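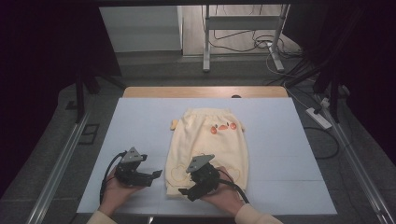 Wallet custody and key handling check, Mildale office, 2022-12-01. Carried out by Till Thiele, comments reviewed by Hidayah Wibisono. The check covers the cold wallets held for Noonan customers and the small hot wallet used for daily withdrawals. Staff still mix up the two when filling in the log, so please use the labels as written. Entries should be specific enough for a stranger to follow. "Yellow garment" is a poor entry, while "pale yellow, orange fruit near the waistband, two hearts lower down" can be matched to one item, and device entries need the same care.

1. Signing devices stored in the safe
Pass. All devices present and in sealed bags. Bag numbers match the register.

2. Seed phrase backups kept at a separate site
Pass. Backups are at the Grerkon vault. Access list was last changed in February and is still correct.

3. Two people required for any cold wallet transfer
Pass with comment. The rule was followed on every transfer sampled. On 2 of them the second signer approved from the same desk as the first. Signers should use separate workstations.

4. Hot wallet balance under the limit
Fail. Limit is 20 BTC. Balance went over it twice after large deposits and was not swept until the next morning. Till to set an alert on the Inar dashboard.

5. Withdrawal addresses on the allow list
Pass. Sample of 5 checked against customer forms.

6. Leavers removed from signing groups
Fail. One former contractor could still view balances, though not sign. Access removed during the check.

7. Customer coins kept apart from company coins
Pass. No shared addresses found. Lending desk has no signing rights.

8. Safe and door
Safe is a 2004 model. Lock works, hinge is stiff. Get a quote for service.

9. Recovery drill
Not done. The spare device had old firmware and the drill was put off. H.W.: do not close this item until a full restore has been completed and logged.

Open items: 3, 4, 8, 9. Item 6 stays on the list for a recheck at the February visit.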